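Botari Community Help › Learning from demonstration › Evaluation and results

Success rate dropped after adding more demonstrations – normal?

Posted by nondon_bench
Tags: imitation learning, bimanual, cloth, evaluation

I'm training a two-arm policy to pick up a crumpled garment, spread it out and put it in a basket. All demonstrations are teleoperated. My first model used 300 demonstrations and I was fairly happy with it. I then kept collecting through August until I had 1000, retrained with the same settings, and the new model does worse. It grabs the cloth fine but then hesitates with both grippers closed, and quite often it lets go with one side and starts over.

The setup is two arms on one rail, facing into a shallow enclosure with a beige floor and plaid walls. The basket sits in the back left corner.

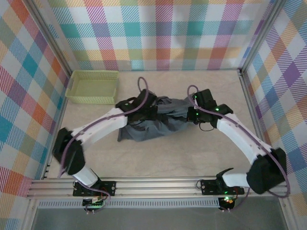 What I have tried so far: a longer training run, a lower learning rate, and throwing out any demonstration where the operator dropped the cloth. None of it changed the result much. The validation loss is lower than for the first model, which is the part I don't understand. Is this a known effect, or should I be looking for a bug in my data loader?

Comments on this post (1)

flores_k
Who recorded the extra demonstrations? If the first 300 came from one operator and the rest from several, I would check that before touching the loader. Different people regrasp in different ways and the policy ends up somewhere in the middle.

nondon_bench
Two of us for the first batch, five for the later one. I didn't think of that as a change, as everybody had the same written instructions.

Sorted by: most helpful

slowgripper
Yes, it's a known effect, and your comment about the operators probably explains most of it. We had the same drop on a towel task. Validation loss won't show it, because your validation split comes from the same mixed pool. A model can predict the average next action very well and still be poor at finishing the task.

What worked for us was to sort the data by strategy before training. For cloth, the strategy is mostly decided in the few seconds after the first grasp. Some operators lift and shake, some slide one gripper along an edge, some put the cloth down and pick again. Go through the recordings and give each one a label for what happens there. It's dull work. Our set was 220 recordings and it took me two afternoons, so yours will take longer, but you can start with a sample.

Use the wrist cameras for the labelling. From the fixed view, a grip on a seam and a grip on loose fabric look nearly the same. From the wrist you can see what is between the fingers and how the folds lie.
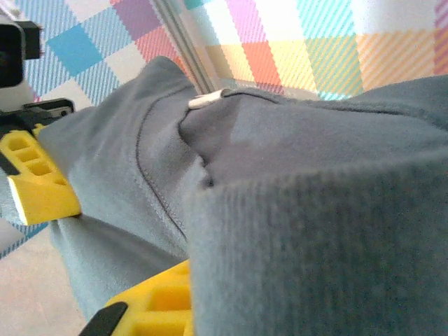
Thick garments make the problem worse than thin ones. With a fleece, the layers stack up and the grippers can be holding two of them when the operator believes it is one. The operator then corrects, and the correction goes into the data as if it were part of the method. We kept corrections but moved them to a separate set, and only mixed them back in at a low weight.

After labelling, train one model per strategy on equal amounts of data and compare those first. If one is clearly better, use it as your base. If they are all similar, then condition the model on the label – that was enough to stop the hesitating in our case.

One more thing about the numbers. You didn't say how many trials you ran for each model. We used to run 34 trials and argue about small differences that were well inside the noise. Fix the starting shapes of the cloth, run both models on the same ones, and alternate between them so that any drift in the hardware affects both.

trultatville_lab
Could also be the gripper calibration. Ours shifts over a few weeks and the recorded widths stop matching. Plot the closed width by recording date and see if there is a step in it.

slowgripper
Worth checking, agreed. It takes ten minutes and you can do it before any labelling.

pjm_arms
Just use fewer demos. More data isn't always better for cloth. Go back to the first model if it worked.

nondon_bench
Thanks all. I plotted the gripper widths this morning and there is a small step on the right arm, but it falls well before the later batch starts, so I don't think it's the main cause. I've labelled a sample of the recordings and the split is plain enough. The two original operators nearly always slide along an edge, and three of the new ones lift and shake. I'll train the separate models next and post the trial counts with the results. Going back to the first model is my fallback, but it never coped well with heavier garments and I'd like to know why.

flores_k
Please post the losing runs too. And keep the operator ID in the metadata from now on, even if you don't train on it.

Related threads
Action chunk length for two-arm tasks
How do you reset cloth between trials?
Converting Botari logs recorded before the format change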